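From: Mehwish Arain
To: Kondeo operations list
Date: 11/30/18
Subject: Re: Simulator rooms and the Jurbridge shift plan

Ekrem Akyol wrote:
> Before February I need to know what the operators at Jurbridge
> will be doing once the pickup routine runs without them. The plan
> says "supervision". That is not a job description.

Ekrem,

It isn't, and I have asked Stakberg to take the word out of the plan. What follows is based on the current Hayat build.

Operators stop steering every pickup. They get a queue of cases the routine has declined, and they handle those by hand in the simulator. A typical case is one small item on open floor between pieces of furniture, such as the white cup on its side between the table and the sofa.
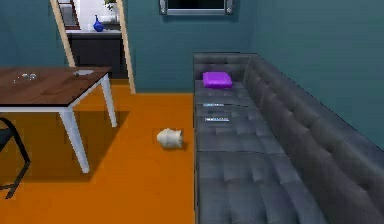
Each operator clears the queue for 2 hours, then moves to review for the rest of the shift. I would not go past 2. The error rate in our trial logs climbs after that, and the late errors are the slow ones to find.

Review is the part people have not been trained for. They check the gripper's position against the small orange block and the dotted line, then accept or reject the attempt. A reject needs a reason code. There are 8 codes, and 4 of them overlap, so please send me your edits before we print the sheet. 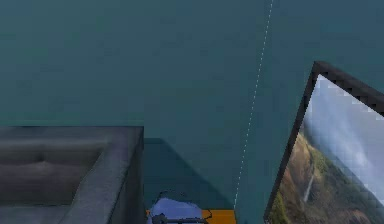
Staffing: the plan assumes 300 cases per shift with the present crew. That holds only if review counts as work time in the pay system, and at the moment it is logged as idle. Payroll has the ticket. Until it is closed I do not want anyone moved off manual steering.

Still open on my side: who may override a reject, and whether the night crew gets the same rotation.

Mehwish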